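We use cookies to keep you logged in and to remember your settings. Accept | Manage

Bredia Festival – song of the year shortlist

dustyliner
So the shortlist went up December 1, 2018, and I have read it over two cups of coffee and I'm still grumpy. 173 songs sent in and not one folk tune made it! Clokden played their hearts out all year, and I really thought this was the one.

marigold_b
Oh, I feel for you, but I have to disagree a little. The Waltemitz single is lovely, and my whole house has been humming it since February. Folk had its turn last time, didn't it?

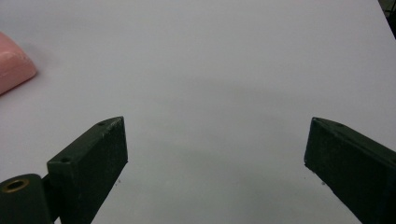
dustyliner
Does the public vote count for anything this year?

hallwaytenor
It counts for half, and the jury has the other half. You get 2 votes per person, so please use both of them.

marigold_b
Half is too much if you ask me – the biggest fan club wins every time, bless them.

dustyliner
Well, I'd rather trust the fans than a jury that put Böttcher on there for a remix. A remix! But I'll be at the show anyway, with my 120 dollar seat way up in the balcony, clapping for everybody.

hallwaytenor
The remix is better than the original and I'll say so to anyone. See you in the balcony, though.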